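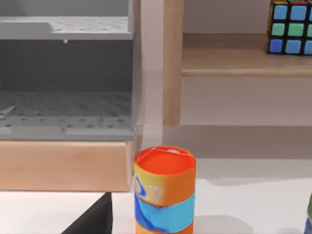
Catrin Powell would sooner we kept the winter opening hours as they were, and said so at the start of the last users' meeting. Her point was that people who come straight from work can't get to Eynon before six, and that a repair library which shuts at half past five is no use to them. Several others agreed with her. We have taken this on board, and the hours are dealt with further down.

Reading time: 4 minutes

Eynon Repair Library: progress report, second period

This report covers the months from September to December. It follows the headings in the grant letter, except that we have put lending and repairs together, as the same people tend to use both.

Lending and repairs

The tool lending side is now running as planned. We had 30 new members in the period, most of them from the streets nearest the building and a few from Drudell, where the bus goes direct. The items borrowed most often were the carpet cleaner, the long ladder and the wallpaper steamer. Demand for the steamer was a surprise. It has gone out almost without a break since October, and we would like to buy a second one from the small equipment line if you are content with that.

Garden tools went quiet after the clocks changed. We used the gap to sharpen the shears and replace two cracked fork handles.

Repair sessions ran twice a month. Lamps, toasters and vacuum cleaners made up the bulk of what came in, with a fair number of coats needing zips. We now ask people to book a slot for anything electrical. Before that, some were waiting over an hour and then being told their item would have to be left with us. Sewing is still drop-in.

We keep a note of what could not be mended. In most cases the trouble was a sealed case or a part that is no longer made. A smaller group were items where the repair would have cost more than the owner wanted to pay, and that is their choice to make.

Training

The grant paid for 22 places on the basic electrical safety course, and 19 were taken up. Two people dropped out through illness and one moved away. The tutor has agreed to carry the three unused places over to the spring course at no extra charge. Those who finished can now do the safety test on returned tools, so the work no longer falls on one person as it did in the summer.

We had hoped to run a beginners' evening on darning and patching as well. It was put back twice for want of a tutor, and has now been moved to February.

Premises

The roof over the back store was patched in October. The landlord paid for the materials and we paid for the labour. There has been no fresh damp on that wall, although the paint will need doing when the weather is warmer.

Heating is the larger worry. The bill for the period was higher than the figure in our original budget — partly the colder November, partly that we were open on more evenings. We have had thermostats fitted in both rooms and will report on the difference next time.

Opening hours

We tried a half past five closing for the winter to save on heating and lighting. After the users' meeting we looked again at the signing-in book, and the early evening is plainly when working members come. From January we will open later on two mornings and stay open until 7 on two evenings. The total hours stay the same, so there is no change to the staffing line.

Records and software

The booking system supplied by Primico has settled down. The double bookings we mentioned last time were caused by two calendars being kept at once, and the paper one has been retired. Overdue reminders go out by text, and late returns have dropped by roughly a third. Members without a mobile get a phone call.

Spending

Spending is slightly under budget overall. Training and small equipment are both under, heating is over, and the rest is on target. We ask for permission to move part of the training underspend to heating. A full table has been sent separately with the receipts.

Next period

The main job is the outreach day at Tratari, planned for March. The hall is booked and the repair team is settled, but we still need a van with a tail lift. We also have to renew the insurance, and the broker has asked for an up-to-date list of powered tools — this is half done.

Related items
Eynon Repair Library: progress report, first period
Spring course dates and how to book
Borrowing powered tools: what members need to bring
Notes from the winter users' meeting
Drudell bus times for evening sessions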